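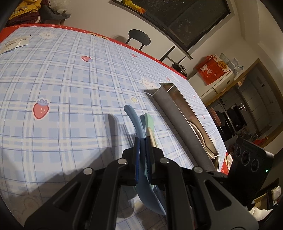 Sorting cutlery by demonstration – project report, group 4
Reading time: 4 min

Written by Selma Omerović and Rhodri Gwilliam. Supervisor Wyn Mostyn. Parts of section 3 are from Cledwyn Trevor's notes, tidied up a bit.

1. What we set out to do

Collect enough examples of one kitchen task for a small policy to learn from. Task = get spoons and chopsticks off a table and into a metal holder, using hand-held grippers. The policy itself is the other half of the project (Huw Hughes, separate report). Ours is the data. We called the set Prurkby so the folders would have a name nobody else on the course was using.

Original plan was blocks and cups. Dropped in November after the first group meeting – last year's group did cups and Wyn wanted something thin and awkward. Cutlery is that. Handles overlap, you grab one and the one under it comes too.

2. Setup

Home table, plaid cloth with a red border, left on for the whole set. We talked about taking it off and using a plain sheet. A plain sheet would make the objects easier to pick out, but Huw wanted the background busy from the start so the model doesn't fall over the first time it sees a pattern. Fair enough.

Two hand-held grippers, one per hand, cameras on them. Plastic spoons and chopsticks in several colors. Steel holder with a rectangular opening.

Rules we agreed on before recording:
- start with both grippers open, nothing held
- no talking to the person recording once the take is running
- holder can be standing or lying down, write down which
- if something falls off the table, stop, take is void
- new layout every take, no copying the last one

3. Recording

Mostly evenings, 7 pm on. Night windows give reflections and the lamp gives hard shadows, we knew that going in. Cledwyn did a short daytime batch so there is something to compare with, kept in its own folder.

Layouts were done by the person not holding the grippers. First we let the operator lay out their own table and the takes got too easy – you set things down the way you'd like to pick them up. After swapping it was slower but the starts were a lot more varied. Crossed layouts (chopsticks lying over spoons) were the ones we wanted most of.
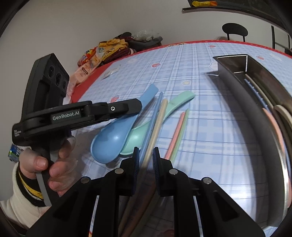

Fig. 2. Crossed layout, three chopsticks over two spoons, second gripper at left.

Grabbing a bundle at once was not in the rules at all and we argued about it. Rhodri kept doing it, Selma said one item per grasp or the labels get messy. Ended up keeping both and adding a tag, "single" or "bundle". Should of done that at the start, the first 13 takes had to be tagged by hand from the video.

4. What we ended up with

476 takes kept after checking. Checking was both of us watching everything at double speed and marking keep / void / ask Wyn. Reasons for void, most common first:
- item dropped off the table
- operator's sleeve over the lens
- take stopped before the last item was in
- wrong layout written in the log

9 takes went to "ask Wyn". He kept all but one.

The log was a shared sheet and that was a mistake. Two people typing in the same row, layout codes overwritten. We moved to a paper form for the last third and typed it up after. Slower, no lost rows.

5. Problems

Chopsticks. Round ones roll when the finger touches the side, and a touch that rolls the stick then gets it on the second try is a useful example, but we voided a few early on thinking they were failures. They are gone now, files deleted. Don't delete voids, move them.

Second problem – the two of us have different habits. Selma comes in from above, Rhodri slides in low. Huw says it is okay as long as the model sees plenty of both, but the split is not even, Selma did more.

Also tired takes. After the first hour everyone gets sloppy and fast. We put in a break after every 9 layouts and the voids went down, though we didnt measure it properly.

6. If there was more time

More daytime. A third operator. Forks. A second holder with a narrower opening, Cledwyn has one from the Ralgate kit that would fit. And a go at putting things back on the table from the holder, same objects, task reversed.

Data and log forms are on the group drive under Prurkby/final. Ask Rhodri for access.

Contact: Selma Omerović, group 4 | © Group 4 project team | Back to top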